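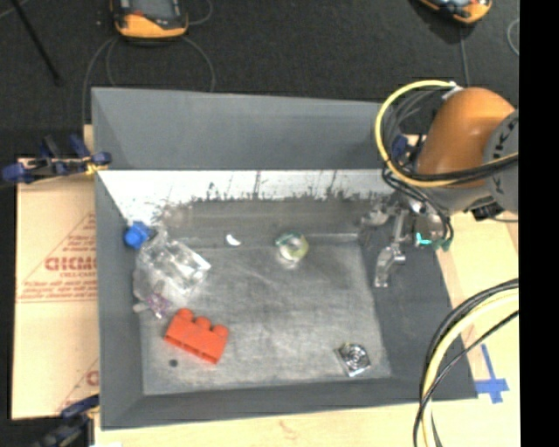
RUGBY | CLUB NEWS

Lamar stay put as Tavares ground share talks end

Lamar will play next season at their own ground after talks over a share with Tavares broke down for good this morning.

Chief executive In-ho Hong told season ticket holders by email shortly before 10 a.m. The two clubs had been talking since March. A full merger was never on the table, he wrote, but sharing a field, a gym and some back office staff was, and both boards had seen a draft.

"We got a long way down the road," Hong said later by phone. "In the end the dates didn't work, and the money only worked if the dates did. I'm not going to blame Tavares. They were straight with us."

Sticking point was Friday nights. Both clubs wanted them. Tavares offered Lamar seven home games in the prime slot, Lamar asked for more, and there it stayed for weeks.

Average gate at Lamar last season was 3,426, down on the year before. Hong says the club can live with that for now. Main sponsor Bemon has signed on for two more years, and kit supplier Grollia is staying too, though he would not say for how long.

Squad news is thinner. 19 players are under contract for next season, with a scrum half and a prop still being chased. The head coach is away until next week and wasnt available. Hong said the playing budget is "the same, give or take," and that no one will be sold to balance the books.

Tavares put out a short statement wishing Lamar well and saying they would make no further coment. Their own stadium lease is up for renewal and it isn't clear what they do next. One option is a short extension where they are.

Supporters at Lamar had mostly been against the move. A meeting planned for next month at the clubhouse goes ahead anyway, 7 p.m. start, with Hong taking questions on ticket prices and the state of the east stand roof. Prices for next season are not out yet.

More to follow on the fixture list.

Recent in Rugby
Tavares name new forwards coach
Lamar lock out until fall with knee injury
Women's cup: semifinal draw in full
Grollia unveils away shirt for Lamar
Under-18s tour called off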